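Filed under: Laundry & Mending

Hand-me-down season, fast version

03/08/2023

Quick one tonight, two bins of kids clothes on the stairs and I want them gone before bed. Wrote most of this on the back of a grocery receipt so excuse the order.

First thing. Sort by what's wrong, forget size. Sizes lie anyway. I do a stained pile, a torn pile, a stuck zipper pile and a fine pile. Fine pile goes straight in the closet and you feel like you've done something.

Stains. Old grease on cotton: dish soap, straight on, rub in with your thumb, leave it an hour. Warm wash. Check BEFORE the dryer. If it's still there do it again. Dryer sets it and then it's a play shirt forever.

Grass: white vinegar and water, half and half, dab, wait, wash cold. Works on most knees. Test it on an inside seam if the color looks iffy. Do not put vinegar anywhere near bleach, not in the same bucket, not in the same load.

Mystery brown on collars — that's usually old sweat or old formula. Oxygen bleach powder, the hottest water the tag allows, soak overnight in the sink. Not for wool or silk. Borghild Hovland wrote in last December and said she leaves hers two nights. Tried it on a bib. She's right.

Stuck zippers. Rub a pencil tip up and down both sides, work the pull a little at a time. Candle stub if the pencil doesn't do it. Wipe off the extra or you get gray fingers and a gray shirt. If the pull slides but the teeth won't close behind it, the slider's probably spread. Squeeze it gently with pliers, one side then the other. Gently. I have snapped 2.

Wash all bottoms inside out, zippers up, buttons undone. Buttons done up pull at the holes in the wash, and the holes are a pain to fix. Cold water for anything dark. Empty the pockets, then do it again, the little coin pocket too. I've washed a crayon. Never again.

Crayon, by the way: scrape, paper towel on both sides, warm iron, keep moving to clean paper. Then dish soap on whatever's left and a hot wash if the fabric can take it. 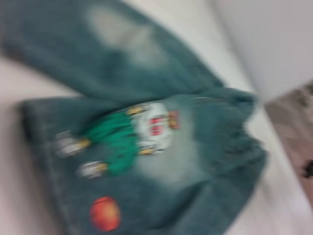 Knees next. Patch from the inside if the hole is smaller than a quarter, outside if it's bigger. Cut the patch with round corners, square ones peel up. Iron-on is fine but run a stitch around the edge too or it's off by the third wash. Getting a small pant leg onto a sewing machine is misery so open the outside seam a few inches, sew your patch flat, close it back up. Ten extra minutes. Saves a lot of swearing.

Save one dead pair for patches. Cut off the back of the legs, thats where the good fabric is. Front is always worn thin.

Hems. Let down a hem and you get the white line where the fold was. Can't really remove it. You can hide it, fabric marker close to the color, or a row of plain running stitch right on top in thick thread. Kids think the stitching is fancy. Fine by me.

Too long? Don't cut. Fold the extra up inside, big loose stitches, and pull them out when the legs get longer. Kamala Panicker does all of hers this way and got more than 5 pairs through two kids and a cousin.

Waist too big: slit the inside of the waistband at the back, thread in a bit of wide elastic, safety pin each end, try it on the kid, then sew. Try it on FIRST. I always skip this and always regret it.

Drying. Shake hard, smooth the seams with your hands, hang by the waistband. Thick bits like pockets take forever so turn things halfway through. Never put away damp, not even "nearly dry". You'll get that basement smell and then it's back to the wash with a cup of vinegar.

Folding. Legs together, tuck the crotch point in so you've got a straight edge, fold in thirds and stand them up in the drawer like files. You can see every pair. Stays neat four days at my house, maybe yours is better.

Storage for the ones that don't fit yet. Lidded bin, off the floor, label on the short end AND the lid. Write the size and the season. Don't write the kid's name, it'll be a different kid by the time you open it. A bar of wrapped soap in the corner keeps it smelling ok.

Anything too far gone gets cut for rags. Cut off the buttons and zippers first, jar them. T-shirt rags for glass and dusting, denim for scrubbing the grill or wiping bike chains. Towels for the dog.

Fenna Postma asked about glue on sleeves, the white school kind. Soak cold, scrape with a spoon, wash as normal. The clear crafty stuff is another matter and I haven't cracked it. If you have, tell me.

OK. Stairs.

Related tips
Getting candle wax out of a tablecloth
Sewing on a button that stays on
What to do with odd socks
Musty closet fixes that cost almost nothing
Sharpening fabric scissors at home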